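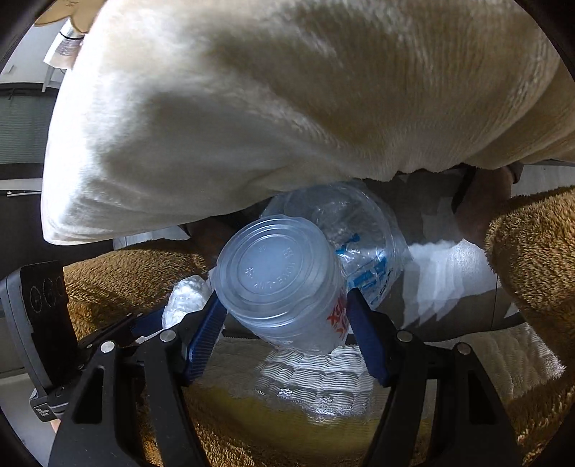 Handheld gripper demonstration

Handheld gripper demonstration is a method of gathering examples for a learning system in which a person carries out a task with a gripper held in the hand, without a robot arm. A camera mounted on the tool records the work from close to the fingers. The recordings are later used to train a control policy – a program that chooses the next motion of a robot from what its camera sees.

Equipment

The tool generally has two opposed fingers that the operator opens and closes. Finger faces are often ribbed or padded to hold smooth items such as clear plastic cups. The Pludia gripper, designed by Severino Lozano, uses the same fingers on the handheld tool and on the robot, so that contact with an object looks alike in both settings.

Collection

One complete attempt at a task is called an episode. In sorting tasks, an episode usually begins with the tool away from the objects and ends when the chosen item has been released. Crumpled bottles, bags and sheets are considered useful subjects, as their shape differs from one item to the next. Soft fabrics nearby add further variety to the background.

The Rarkermont household set, released on 28/12/2020, was planned as 1,000 episodes. After review, 961 were kept. The remainder were removed for lost tracking or blocked views.

Limitations

Transparent objects remain difficult. Their outlines are weak, and highlights shift as the tool moves. A person may also reach at angles or speeds that a given arm cannot match – a problem known as the embodiment gap. Episodes of this kind are commonly filtered out before training.

See also

Imitation learning
Olaniyan calibration
Teleoperation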